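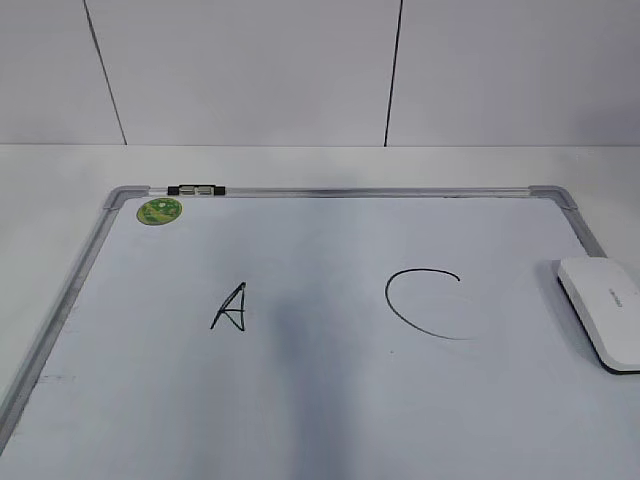

Daloreck has opened orders for Wurby, an add-on kit that gives a tabletop robot arm a set of gripper fingers, a wrist camera and the software to teach it small handling jobs. The company is selling it to colleges and small workshops that already own an arm and don't want to write their own control code. The first job in the kit's lesson book is wiping a whiteboard. The board lies flat on the table, with large marker letters such as an A and a C written well apart and a white eraser set down near one side. The user guides the arm through the wipe by hand, saves the run, and repeats it from different starting points.

Daloreck says a new user should plan on 30 saved runs before asking the arm to try the job alone. The software comes with room for 200 runs per job. Older runs can be moved to a regular drive once that fills up.

The kit replaces the gripper fingers only, and the arm keeps its own motor and mounting plate. Fitting takes a hex key, which is in the box, and 20 minutes if the arm is on the supported list. Arms that are not on the list can still be used with an adapter plate sold separately by Pamis, the company's parts dealer. 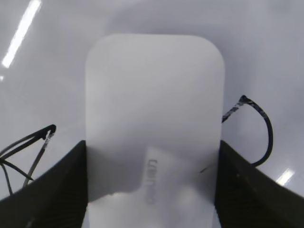
Power and data share a single connection to the control box, and the box plugs into a laptop. Daloreck had planned a wireless version but dropped it in April after delays in the camera feed during testing. Madhu Bhatia, who manages the Wurby line, said the wired box was easier to support.

"Schools would call us about their network, and we couldn't fix their network," Bhatia said. "With a cable we can get most people running on the first call."

Wurby is the second product from Daloreck. The first, a sorting tray for small fasteners, is still on sale and can be used in the same lessons.

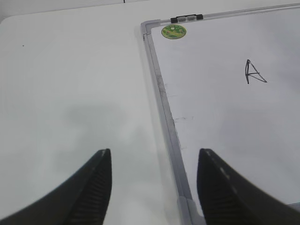 Among the first buyers is the Shukla training center, which runs evening courses for maintenance workers. Kuldeep Chaudhary teaches the robot course there and had an early kit for one term. He said the whiteboard job looks simple on paper and is a good test of how carefully a class sets up. A board with a raised aluminum frame gives the fingers an edge to stay clear of, and gray smears left over from old marker can confuse a student who is trying to judge whether a wipe was good. Chaudhary has his classes agree on what counts as clean before they save a single run.

He had two complaints. The lesson book does not say how hard the fingers should close on an object, so his students found a setting by trial. The software also puts saved runs in order of time only, with no way to tag the bad ones. He keeps a paper list next to the laptop.

Bhatia said tagging will be in the next update, free to all buyers. A page on grip settings has been added to the online copy of the lesson book, and printed copies will follow when the current stock runs out.
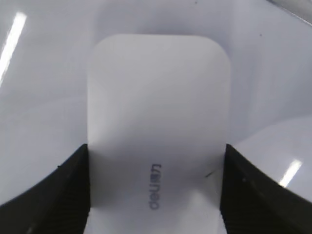
A white object marked "deli" held between the ribbed black fingers of the gripper.

The kit includes the finger set, the wrist camera, the control box, cables and the printed lesson book. The arm, the laptop and the objects used in the lessons are not included. Buyers get 2 years of cover on the control box. Fingers are treated as wear parts and are not covered, but spare pairs can be ordered from Pamis.

Orders placed through a school or training center are handled by Daloreck directly. Everyone else buys through Pamis, which will also lend a kit to workshops that want to try it on their own arm first. The borrower pays return shipping. Prices are given on request and depend on the model of arm.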